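Category: Storage and Packing Supplies > Bags and Sheeting

Print this page | E-mail this page

Taria Translucent Storage Bag, Large

The Taria storage bag is supplied by Erngate to schools, offices and residential halls for the storage of bedding, seasonal clothing and soft furnishings. It is sold flat in packs of 40 and may be ordered singly from the Clovevham depot. Each bag measures 84 by 58 inches when laid out.

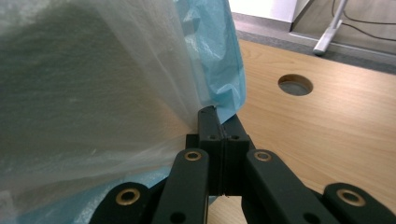
Large translucent bag with light blue plastic sheet.

The milky material allows staff to see whether a bag is in use without opening it. Contents show as a shape only, and a written label is recommended for items stored longer than one term. Sheeting is ordered separately under the Mateos range.

Bags should be folded along the side seams and kept away from radiators. They are not suitable for food or for sharp objects. Torn bags should be withdrawn from use.

Orders are accepted on Form 202. Packs ordered before March are delivered with the spring supplies. Opened packs cannot be returned.

Last updated: 2026-05-24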